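The Long Memory of a Small Studio | Film | Features | Thursday, August 18, 2022

When the Krajčí film studio opened in Flerkville, it employed 59 people and owned a single working camera. Its archive now holds 600 titles, most of them never released abroad.

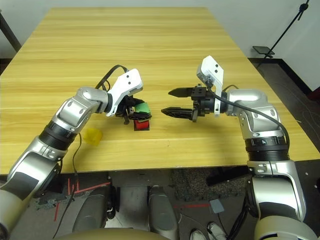
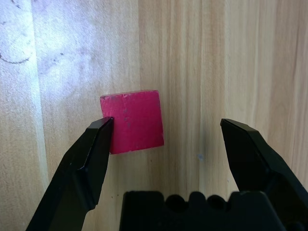
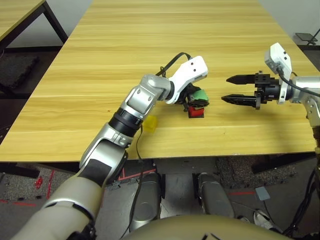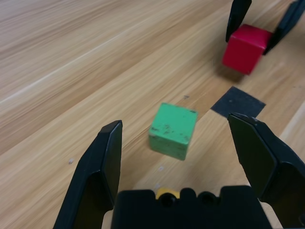
Jamie Ellwood, who has directed the archive for eight years, regards the studio's post-war comedies as its finest achievement. "They were made quickly and for local audiences," he says. "The dialogue has hardly aged."

The best known of them, Cleden, runs to 118 minutes and was cut heavily for its first release. The restored version reinstates the wedding sequence and the original ending - long believed lost - from a print held by a private collector.

Restoration of a second feature, Fuvden, is under way. The soundtrack is in poor condition, and two reels exist only as negatives. The archive expects to present the film in Flerkville in December, with new subtitles in English and German.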